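Subject: Re: [grasp-bench] Multi-finger hand vs. two-jaw on drinks bottles, first numbers

Replying inline. The February message is quoted where it matters and trimmed where it doesn't.

> We have been running the Skikoma two-jaw on a fixed arm for the bottle set
> and get very few drops, provided the bottle is upright. Before we spend
> money on a multi-finger hand, has anyone run one on the same objects? I am
> mostly interested in (a) grip height, (b) bottles lying down, and (c) what
> you changed in the controller.

We have, on the humanoid, with the Lappalainen hand controller in its stock build and then with our patch. The bottle set is the usual one: soft PET, screw cap, filled. We started with the two-jaw as a baseline on the same arm, then fitted the multi-finger hand and repeated the list in the same order.

**(a) Grip height**

The two-jaw wants the middle of the bottle, where the wall is ribbed and stiff enough to push back. The hand does better higher up. With the fingers round the upper half and the thumb against the front just under the neck, the wall deforms less for the same motor current, and the bottle hangs from its own shoulder if the grip relaxes a little. The cost is clearance: a high grip puts the knuckles near the cap, and the planner needs a larger keep-out volume above the object.
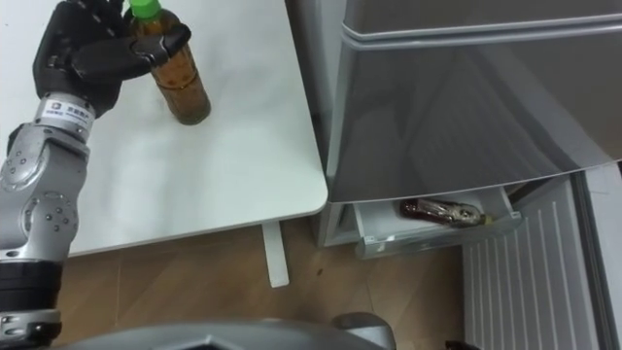 Does the high grip still work when the bottle is only half full?

It does, but the closing current has to come down. A half-full bottle has a softer upper wall, and the default setting dents it before the thumb has settled. We dropped the limit by 16 per cent for those and left the approach speed alone.

**(b) Bottles lying down**

> The two-jaw can't get under a bottle in a drawer or tray without hitting
> the side walls. We gave up on those.

Same result here with the two-jaw. With the hand, a bottle on its side in the fridge drawer is possible, although the approach angle is tight. The wrist has to come in nearly flat over the front lip and then roll, and the thumb arrives last. Out of 28 attempts at this pose we logged five failures, all of them the thumb catching the drawer lip before contact with the bottle. I would call that a planning fault. The hand itself never lost a bottle once closed.

If your drawer is shallower than ours, expect the lip to be less of a problem and the back wall to be more of one.

**(c) Controller**

Stock Lappalainen closes all the fingers on one ramp. For a cylinder that is poor, as the first finger to touch pushes the bottle away from the others. Our patch does the following:

- closes the fingers to first contact, then holds position
- brings the thumb in on its own ramp
- switches all of them to current control once the thumb reports contact
- opens in the reverse order on release

The release order made more difference than I expected. Opening everything together tipped the bottle towards the robot when it was set down near the rounded corner of the desk.

> What about the arm's rest pose between trials?

We hang both arms straight down at the sides, fingers slightly curled, and start every trial from there.

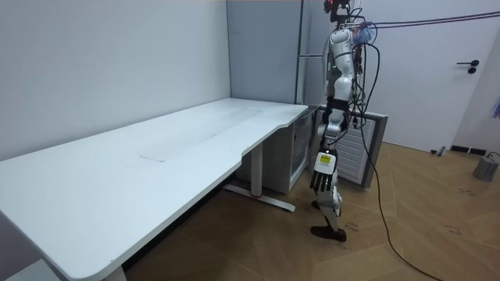

It costs a longer swing up to the table, but the shoulder and elbow encoders start from the same place each time, and the drift between trials was small enough to ignore. Starting from a raised pose saved time and gave us a spread in wrist position that we could not calibrate out. If you are on a fixed arm you can probably park higher without trouble.

On cameras: the head camera alone is adequate for the approach but loses the far fingers behind the bottle at contact. We take the contact timing from the finger currents and use a fixed camera beside the workspace for checking afterwards. The Kamel tracker was happy with the coloured caps and much less happy with the liquid, which it tended to merge with anything brown behind it. Masking to the cap and the neck fixed most of that.

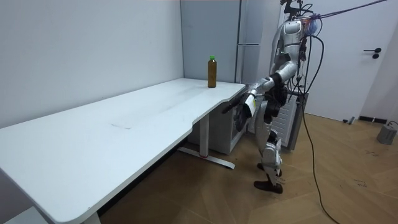 *Arm extended past the desk corner, second arm held in at the torso, bottle with the green cap on the desk.*

> Can you share logs?

Joint and current logs for the full run are in the Resus archive under run 1513, both grippers, stock and patched controller in separate folders. The video is not synchronised to better than about 5 frames, so please don't use it for contact timing.

Still to do on our side: the two-jaw with softer pads, and the drawer pose again with a corrected lip height in the planner. If anyone has the two-jaw working on a lying bottle by any route other than dragging it to the side wall first, I would like to see the approach trajectory.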